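The fruit comes out first at the Tremblay. Before the chairs are straightened, before anyone has found the good scissors, there is citrus on the tablecloth, and the woman who runs the monthly table class in this upstairs room in Stovport will not discuss anything else until it's there.

"People want to start with the plate," she says. "They buy the plate, they love the plate, they put the plate in the middle and then they stand back as if they've finished. Then they've got a plate."

She has been teaching the art of putting fruit on tables for 7 years, a fact she delivers in the tone other people use for parking fines. She trained as a bookkeeper. She asked me not to use her name, on the grounds that her sister-in-law reads everything and already has views about the class.

The rules, as far as I could gather them, are few. Use a white dish, a big one, and keep it nearly bare. Let the rest of the fruit sit on the cloth. Mix the sizes. Keep the dark things near the bright things, so the oranges look more orange and the dates look less like something the dog found.

"A date needs company," she says. "It's a delicious thing and it has a terrible face."

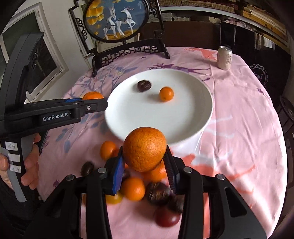
Words by the Flumwood Table editor
Food and home

I asked why only a couple of pieces go in the dish. It seemed a waste of a dish.

"You fill it and it's storage," she says. "Put two little things in it and everyone at the table wonders who's going to be brave enough. That's all hospitality is, really, a bit of mild pressure."

Her own conversion came at a family lunch in Kadinmont, where a cousin produced a fruit pyramid held together with toothpicks. It took most of a morning to build. A child took a mandarin from the bottom row at 3 in the afternoon and the rest went under the sideboard. She has not used a toothpick since, and she speaks of the cousin with great charity.

The class has its regulars, and they have their opinions. Kumquats are a sore point. One faction eats them whole, skin and all, and considers this the mark of an adult. The other faction has tried it once. Our host is diplomatic in public and, over the washing-up, firmly with the second lot.

"I like them for the colour," she says. "I like small things next to big things. I'm not obliged to put one in my mouth."

On the subject of cloths she is less flexible. Pink, she says, or something close to it, as pale as you can get away with. White shows every drip, and a printed pattern gives the fruit something to argue with. And she won't iron. She did offer a defence of creases that went on for some time and involved the word "honest", but I think the truth is that she doesn't care for ironing.
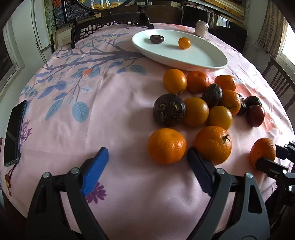 "And buy the ones with marks on them," she goes on. "A scratch, a scuff, a bit of the stem still hanging on. The perfect ones look like they came with the display cabinet. I want people to think they're allowed to eat."

Are they allowed to eat?

"Not until I've had a proper look at it. After that I couldn't stop them if I tried."

She shops in August the way other people shop in December, with lists and a grim set to the jaw. Plums and mandarins won't always agree to be good in the same week, and she takes it personally. When the plums let her down she goes darker with the dates, or rings around the grocers until one of them gives in.

As for what to do with the dish after everyone has gone home, she was surprised to be asked. You wash it, she says, and put it back on top of the fridge, where it won't fit anywhere else anyway.

The table class meets monthly in the upstairs room at the Tremblay, Stovport. Bring an apron and one piece of fruit you feel strongly about.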